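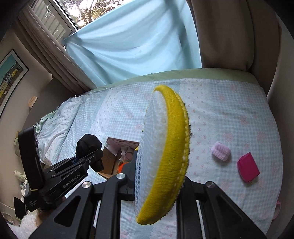 Shoes and slippers for indoor use should be cleaned and aired on a regular basis, and residents are asked to set aside one short session each month for the purpose. The work needs little equipment and can be done in a bedroom, provided that no soles are placed on the bedding. Before starting, gather every item of soft footwear and padded fabric in one place and sort it by outer material. Knitted fabric with a ribbed texture, such as the bright yellow band around the padded item held over the checked sheet, holds dust along its ridges and should be brushed in the direction of the rib. White mesh with small open holes calls for a softer brush and very little water.

This guidance is issued by the household services office at Tretthorpe and replaces the sheet distributed in July. It applies to all 76 rooms in the main building and to the annexe.

Sorting before cleaning

Divide the items into those that may be washed by machine, those that must be washed by hand and those that may only be wiped. The care label decides the matter where there is one. Where the label has been lost or has become unreadable, treat the item as suitable for hand washing only. Leather, suede and anything with a glued cork sole should be wiped and must not be soaked.

Remove insoles and laces first. Insoles dry more slowly than the rest of the shoe and are the usual source of a stale smell. Lay them flat on a towel, and mark each pair with a small piece of tape if several are being cleaned together.

Knitted and ribbed fabrics

Brush off loose dust while the fabric is dry. Mix a small amount of mild liquid soap into a bowl of lukewarm water, dip a cloth in it and wring the cloth out well. Press it against the knit and lift it away again. Rubbing raises the surface and leaves a fuzzy patch that cannot be put right afterwards.

Bright colours should be tested on a hidden part. Hold a damp white cloth against the fabric for 3 minutes. If colour comes off on the cloth, use plain cold water and keep the item away from pale fabrics until it is fully dry.

Mesh and padded surfaces

Dust settles in the openings of a mesh and is pushed further in by a wet cloth. Use a vacuum cleaner with a soft brush head on its lowest setting, then go over the surface with a dry toothbrush in small circles. Marks that remain may be treated with a little soap foam - the foam only, without the water beneath it. Wipe with a clean damp cloth until no soap is left.

Padding must be allowed to dry right through. Press a dry towel firmly against both sides, change to a second towel and repeat. Stand the item on its side where air can reach it. Radiators, hairdryers and direct sunlight are not to be used: heat hardens some foams and can loosen the seams.

White mesh sometimes turns yellow at the edges as it dries. A sheet of plain white kitchen paper laid over the damp surface will draw much of the staining into the paper.

Protecting the bed

Where a bed is used as a sorting surface, spread an old towel or a spare cotton sheet over it before anything is set down. Printed and gingham sheets hide light soiling well and are often left on longer than they should be as a result. Bed sheets should be changed every 10 days at the latest, and on the same day if footwear has touched them.

Pale blue and other light prints may be washed together at the temperature given on the label. Small printed motifs keep their colour better if the sheet is turned inside out or folded with the print inwards before it goes into the drum. Do not wash sheets with dark knitwear.

Storage

Put items away only when they are completely dry. Cardboard boxes are acceptable for storage in a dry cupboard but should not stand on a bathroom floor or against an outside wall. The Gutby shelf inserts supplied to the upper floors take two pairs each. Residents with the older Ekotow wardrobes will find that the bottom rail can be raised by one notch, leaving room for a box beneath.

Dark fabrics should be folded and stored apart from pale padded goods, as lint passes easily from one to the other. A cotton bag is suitable for items worn only in winter. Plastic bags are not recommended.

Supplies and enquiries

Soft brushes, white cloths and mild soap may be collected from the linen store, Room 163. Brushes should be rinsed and returned on the same day. Spare insoles are ordered through Ruotsalainen and must be requested in writing with the size stated.

Questions concerning this page should be addressed to Hannelore Gisler, household services.

Page last revised: Dec 15, 2018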